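The Bricks on the Table

By Ya-wen Leung

When I was eight years old, my uncle gave me a biscuit tin full of LEGO bricks that had belonged to his two sons. There were no instructions inside and many of the bricks had teeth marks. I kept this tin until I moved abroad, and I still think of its sound when somebody pours bricks on a hard floor.

This sound I heard again in May, in Trovham, where Siu-ming Lo sorts second-hand bricks in two rooms above a shoe repair shop. His business is called Prornstead and it sells by weight, by colour and, for customers who ask nicely, by the single piece. Last month 728 orders went out. He packs most of them after nine in the evening, when his children sleep.

"People think they want a castle or a ship," he told me. "Then they write to me for one orange piece, the thin one, and they write three times."

I asked what a person should have on the table before starting. He said a large baseplate, first of all, and under it something soft, so the bricks do not jump away. Then a few pieces of different lengths, placed in a line where the hand can find them. He does not like the heap. With the heap, he says, you spend the evening digging.
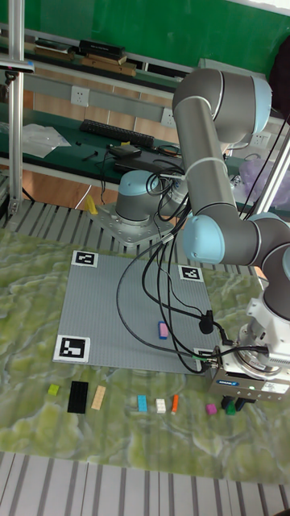 Lirkine Magazine, Issue 4, page 31

A grey baseplate on a green marbled mat is very close to what he means. One pink brick with a blue edge rests on the studs, and the others wait in a row below: lime green, black, a long beige one, cyan, white, a thin orange one, and so on to the right. I like to look at such a row. It is a little like a paintbox.

Trilok Garg, who teaches an evening building class in the same street, is of another opinion. He wants his pupils to dig. "You look for white and you find magenta, and the house becomes a different house," he says. His class shares 2,000 bricks in one wide drawer, and the noise is terrible.

I tried both ways at home, with my neighbour Chun-yin Hsu and her daughter. The daughter chose the drawer. Chun-yin made a row by length, then changed it to a row by colour, and at ten o'clock she had not yet joined two bricks together. She asked if she could borrow the baseplate until the weekend.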